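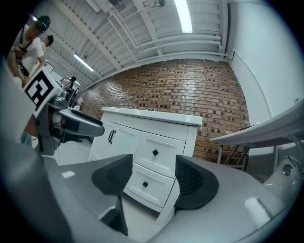

Hand-held grippers at the vanity cabinet station, Plikeck demonstration hall.

Report on the May visit to Plikeck

A delegation from the Fadadley Technical Education Network visited the Plikeck demonstration hall in May. The purpose of the visit was to learn how household tasks are taught to robots by people, and to judge whether the subject is suitable for our second-year automation course. The delegation was received by Nadiia Hrytsenko, who directs the recording program. Amanuel Beyene guided the group through the stations.

The morning opened with a short talk on the two methods in use at Plikeck. In the first, an operator drives a robot arm by remote control and the arm's movements are stored as they occur. In the second, no arm takes part in the recording. A person holds a gripper in each hand and carries out the task directly, while cameras record the work and printed markers on the grippers allow their position to be worked out afterward. Ms. Hrytsenko explained that the second method now accounts for most of the material collected in the hall, as new staff can be trained in it within a morning.

The group then moved to the bathroom station, where the work concerns a white vanity cabinet with a door side and two stacked drawers. The task list for the station covers opening and closing each drawer, opening the doors, and placing small items inside. Every attempt is recorded separately, and an attempt may last no longer than 40 seconds.

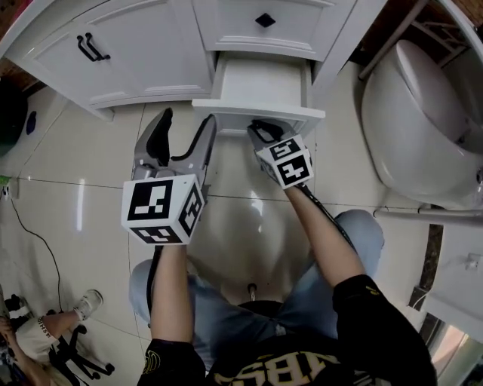
Mr. Beyene drew attention to the importance of a steady pace. Operators new to the work tend to move as they would with their bare hands, and such recordings are often rejected at review. They are asked to approach a knob slowly, close the fingers fully, pull in one motion and release before withdrawing. They are also asked to vary their starting position between attempts, so that the robot does not learn the task from a single place on the floor.

By the time of our visit, 2825 attempts at the station had been accepted, against a target of 4000. Review is carried out by a separate team using Gumeo, the software in which each recording is replayed and labeled. Rejected attempts are kept on file with the reason noted. Several members of the delegation felt that these notes would make good classroom material, and Plikeck has agreed to consider a request.

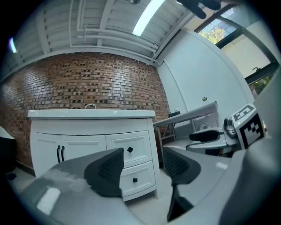 After the lunch break, visitors were invited to try the grippers under supervision. Each person was given 15 minutes. Most found the drawer knobs harder to hold than expected, and the door handles easier. The weight of the tools was raised in discussion, and Mr. Beyene confirmed that operators change over at fixed intervals during the day.

The closing session dealt with the use of the recordings. Training is carried out at the Athanasiadis laboratory, and the delegation did not see this part of the work. Questions on cost and on the privacy of operators were answered in general terms, with written replies to follow.

The delegation recommends that a half-day unit on teaching by demonstration be added to the course, and that a second visit be requested for instructors. Members wishing to attend should notify the network office.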